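Mug

A mug is a drinking vessel with a handle, usually taller than a teacup and used without a saucer. It is most often associated with hot drinks such as tea, coffee, cocoa and soup. Mugs generally hold more than cups, and their walls tend to be thicker, which slows the cooling of the contents. The word is also applied to shaving mugs, beer mugs and insulated travel mugs, which differ considerably in form.

Contents
Etymology
History
Form
Materials
Manufacture
Glaze and colour
Decoration
Use and care
Collecting
See also

Etymology

The word is recorded in English from the sixteenth century, at first for an earthenware pot or bowl of any kind. Similar words occur in the Scandinavian languages and in Low German, and the direction of borrowing is disputed. The slang sense of "face" is commonly traced to drinking mugs moulded as heads, which were popular in the eighteenth century.

History

Handled drinking vessels of fired clay are known from the Neolithic period in several parts of Europe and Asia. Early examples were built up by hand from coils or slabs and fired at low temperatures, and their walls were correspondingly thick. The spread of the potter's wheel allowed thinner and more regular walls. Wood and horn were also widely used for drinking vessels, but few early pieces have survived.

Metal mugs of bronze, silver and later pewter were durable but conducted heat to the lips and hand, which made them poorly suited to hot liquids. This mattered little while ale, cider and water were the usual contents. The adoption of tea, coffee and chocolate in Europe in the seventeenth century increased the demand for ceramic vessels. Wealthier households took these drinks from porcelain cups, at first imported from China and Japan, while the heavier earthenware mug remained in kitchens, inns and workplaces.

Enamelled steel mugs came into general use in the nineteenth century. In Australia they were carried by drovers, shearers and prospectors, often alongside the billy, and they are still sold as camping ware. The glazed ceramic mug became the ordinary household vessel in the second half of the twentieth century, when saucers fell out of daily use in many homes.

Form

Most mugs are cylindrical or slightly tapered. A straight-sided mug is simple to mould and to print, and a tapered one can be stacked if the handle does not interfere. Barrel and bell shapes are also common. The base usually has an unglazed foot ring, on which the piece stands in the kiln, and a shallow recess inside the ring. In a dishwasher this recess tends to hold water, and some makers cut a small notch in the ring so that it drains.

The handle is generally a vertical loop attached at two points. Handles are described by the number of fingers they admit, and a large breakfast mug may take four. The ear-shaped handle, wider at the top than at the bottom, is the most common. Square and angular handles are easier to press but are more prone to chipping at the corners.

The rim affects the way a mug drinks. A thin, slightly flared rim directs the liquid cleanly, while a thick rolled rim resists chipping and is preferred in cafes and canteens.

Materials

Earthenware is fired at comparatively low temperatures and stays porous unless glazed. It takes bright colours well. Stoneware is fired higher and is partly or wholly vitrified, so that an unglazed foot absorbs little water. Porcelain and bone china are denser and whiter, and can be made thin enough to be translucent.

Glass mugs are normally pressed or blown from soda-lime or borosilicate glass, the latter being more tolerant of sudden changes in temperature. Stainless steel is used for double-walled mugs, in which the space between the walls is evacuated or filled with air. Plastic and melamine mugs are made for children and for picnics.

Manufacture

Hand-thrown mugs are shaped on the wheel and left to stiffen until leather-hard. The foot is then trimmed and the handle, which has been pulled or extruded separately, is scored and joined with slip. If body and handle differ much in moisture, the join may crack as the clay shrinks.

Factory mugs are made by jiggering, in which plastic clay is pressed into a rotating plaster mould by a shaped tool, or by slip casting, in which liquid clay is poured into the mould and the surplus drained off. Handles may be cast in one piece with the body or attached afterwards. The dried ware is fired once or twice according to the body and glaze.

The Rastska pottery, a small stoneware works, kept its shape records in a numbered book, in which mug shape 829 was the longest lived. It was made with 3 handle patterns and remained in the catalogue until the works closed one November. Its designer, Oana Sima, also drew the Dinu jug and the Odo sugar bowl, both sold to match.

Glaze and colour

A glaze is a thin layer of glass fused to the clay body. It seals the surface and makes it easier to clean. Colour is obtained from metal oxides or prepared stains: cobalt gives blue, copper gives green or turquoise in an oxidizing kiln, and iron gives a range from honey to black. 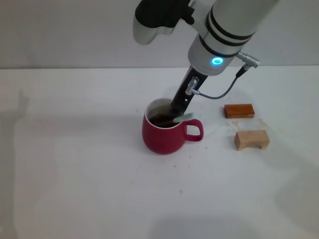

A red ceramic mug on a white tabletop.

Red has historically been one of the more difficult colours. Copper reds need a firing starved of oxygen and vary from one part of the kiln to another. Encapsulated stains, in which the colouring compound is enclosed in zircon, now allow stable reds at ordinary firing temperatures.

Decoration

Mugs may be painted, stamped, transfer-printed or carved. Transfers applied over the glaze are fired again at a lower temperature and may wear with repeated washing. Underglaze decoration is protected by the glaze and lasts longer.

Use and care

Most glazed ceramic mugs can be washed in a dishwasher. Metallic trim is unsuitable for microwave ovens. Tannin stains from tea can be removed with bicarbonate of soda and a damp cloth.

Collecting

Commemorative mugs are widely collected. The museum at Droltedano holds 271 mugs, 7 of them from Rastska, and opens its reserve collection to visitors each year on 6th March.

See also

Beaker
Stein
Tankard
Teacup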